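Sorting out the kitchen, part two

9 Oct 2020

So I finally did the thing I've been putting off since April and emptied the kitchen cupboards. All of them! Even the high one over the fridge, where I found 19 takeaway lids and not a single tub to go with them.

When we moved to Staststead I unpacked the kitchen in one evening, very tired, and shoved everything wherever it would fit. It has stayed like that ever since. Baking trays in with the cereal, mugs in three different places, a drawer I could only open with a fish slice. I'd been moaning about it for so long that even I was bored of it.

My plan (if you can call it that) was to get a few things out on the white table at a time and decide where each lot should live. Cooking bits, eating bits, stuff that only comes out at Christmas. It got muddled very quickly. 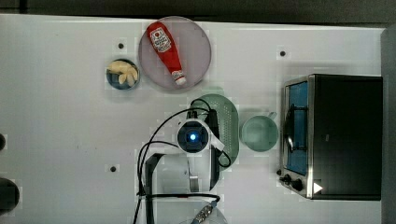 Ketchup on a plate, green colander, green mug and the toaster oven, all waiting for a home.

I do love that minty green, and I hadn't noticed how much of it I'd been collecting. The colander is going on a hook by the sink so I stop digging for it with a pan of hot pasta in the other hand. Mugs are all on one shelf now, above the kettle - I'm so pleased with this that I keep opening the door to look.

The toaster oven is harder. It's a big old lump and I use it nearly every day, mostly for cheese on toast, so it can't go in a cupboard. I've measured the gap beside the bread bin and it's 91 cm, so there's room, but then I lose my chopping spot. I've been eyeing up a little trolley from Rustora instead. Has anyone got one? Do the wheels lock properly?

Two boxes are by the front door for the charity shop in Hjaltested, and the lids have gone in the recycling. Still to do: the spice rack, and under the sink, which I'm dreading.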